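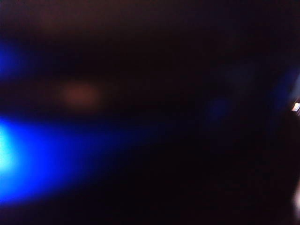

Page last changed: 6 June 2021

Entili Wrist Camera Kit — Set-up Guide
Section 7: Checking the camera view before first use

7.1 Purpose of this section

This section describes how to bring the wrist camera of the Entili kit into service once it has been fixed to the arm and cabled in accordance with Section 6. It applies to kits supplied by Skurkivbridge from February onwards. Owners of earlier kits should refer to the supplement issued with their control box, as the order of the menus differs.

The procedure should be carried out by one trained operator. A second person may be present but must remain outside the marked working area whenever the arm is powered.

A view that is nearly black, with soft patches of coloured light and no readable outlines, is not suitable for teaching or for running a job. In such a view a lamp may spread into a broad blue glow, and a small bright highlight near one side may be the only feature with any sharpness. The steps in 7.3 to 7.5 must be completed before the arm is allowed to move under camera guidance.

7.2 Before you begin

Make sure that the following are to hand:

the printed target card from the accessories pouch
the lens cloth
the short hexagonal key
the operator's log sheet

CAUTION: Do not look for a fault by putting a hand between the fingers of the gripper while the arm is powered. Press the stop button and wait for the drive lamp on the control box to go out.

CAUTION: Do not use paper towels or household cleaner on the lens. Damage caused in this way is not covered by the Skurkivbridge warranty.

7.3 Starting the camera

1. Press the stop button on the control box.

2. Remove the protective cap from the lens and return it to the accessories pouch.

3. Check that the camera cable follows the clips along the forearm and that there is a free loop at the wrist. The loop must not be able to reach the fingers in any position.

4. Switch on the control box. Start-up takes 60 seconds, during which no keys should be pressed.

5. On the Dukisora screen, open Devices, then Wrist Camera, then Live View.

6. Confirm that the picture changes when the target card is passed in front of the lens. A change in brightness is sufficient at this stage. The card need not be legible.

Note: If the screen shows a plain grey panel in place of a picture, the camera has not been found. Switch off the control box, reseat the plug at the wrist and repeat from step 4.

7.4 Setting the light level

The camera is supplied with its exposure locked at a low value for transport testing. This value must be changed on site.

1. In Live View, select Light and then Unlock.

2. Switch on the room lighting that will be used during normal work. Blinds should be in their usual position.

3. Place the target card flat on the work surface and release the stop button. Use the hand control to bring the wrist above the card, at the distance printed on its reverse. Press the stop button again.

4. Raise the Exposure setting one step at a time until the grey square on the card can be told apart from the black one. There are 11 steps. Wait for the picture to settle after each change.

5. If the white square loses its edge, go back one step.

6. Select Lock. The value is stored in the camera and will remain after the power is removed.

Note: Long exposure settings make the picture brighter but also smear it when the arm is moving. Where a choice exists, improve the room lighting first and leave the exposure as low as is practical.

Note: Indicator lamps, display panels and other small bright sources close to the arm can mislead the automatic setting. The Auto option should not be used where such sources are in view. Where possible they should be covered or turned away from the work surface — the stop button and the drive lamp on the control box must never be covered.

7.5 Setting the focus

1. Leave the target card in place. The wrist must not be moved between 7.4 and this step.

2. Loosen the locking screw on the lens ring by half a turn with the hexagonal key. Do not take the screw out.

3. Turn the ring slowly while watching the fine lines on the card. The Sharpness bar on the screen will rise and then begin to fall.

4. Return to the highest point of the bar. A reading of more than 30 is required for pick-and-place work. Lower readings may be accepted for simple presence checks, at the discretion of the site supervisor.

5. Tighten the locking screw until it is just firm. Check the reading again, as the ring can turn slightly during tightening.

6. Record the exposure step and the sharpness reading on the log sheet.

7.6 If the view remains dark or blurred

Dark view, lights visible as soft patches: Confirm that the exposure was unlocked before it was changed. A locked setting accepts key presses on the screen but does not pass them to the camera. Then repeat 7.4 and 7.5 in full.

Bright view, no edges: Clean the lens with the cloth supplied. If there is no improvement, check that the clear shipping film has been peeled from the front glass.

Sharp at rest, blurred in motion: Reduce the exposure by one or two steps and add light to the work surface. If the blur persists, check the bracket screws at the wrist for looseness.

Bands moving across the view: Set Mains Frequency in the Light menu to match the local supply.

View lost when the wrist turns: Stop the arm at once. The free loop in the cable is too short. Return to Section 6.

If none of these measures is effective, the camera should be returned to the Fukberg service centre in its original carton, with a copy of the log sheet. The lens must not be removed from the housing. Cameras received with a broken housing seal will be repaired at the owner's expense.

7.7 Repeat checks

The light level and focus should be checked again whenever the arm is moved to another room, when lamps are replaced and after any collision, however slight. For kits in daily use, a check against the target card every 7 days is recommended.

Continue to Section 8, Teaching the first position.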